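From: Jyoti Srivastava
To: Naltwood Festival list
Date: 10/14/23
Subject: Re: lantern walk, parking + stall order

Quick one, typing on the bus. Answers to the parking stuff are under the quote. 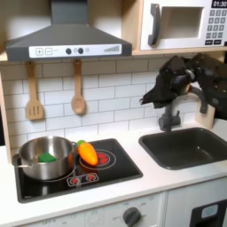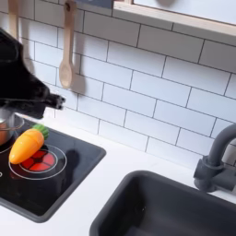
Play kitchen. Second one is the carrot on the stovetop.

On 10/14 Chaturvedi wrote:
> Are we still closing Mill Street for the lantern walk or only the
> lower half? The stallholders keep asking me. Last I heard it was
> 17 stalls but the map in the folder shows fewer. And who has the
> lanterns? Callatik said they would deliver in September and I
> have not seen a single box.

Lower half only. City signed off on that, upper half stays open for the buses. Cars out by 6 please, tell the bakery, they forgot last year and we had a van in the middle of the parade.

17 is right. Map is old, ignore it. New one tonight if I get home in time, otherwise tomorow morning.

Lanterns: 163 came, they're in the back of the library, ground floor. Order was for more. Callatik say the rest are on a truck. I've called twice. If they don't show we give paper ones to the grown-ups and keep the good ones for the school groups.

Drummers confirmed. Flower float confirmed, but it's wider than they told us so it can't take the corner by the pharmacy. Goes straight down to the river instead and waits there for the walkers.

Last year we had almost 1,000 people on the bridge at once, way too many. So two groups this time, second one holds at the square untill the first is across. Need somebody with a loud voice for that.

Still no answer on the fireworks permit. Will write when I hear.

Jyoti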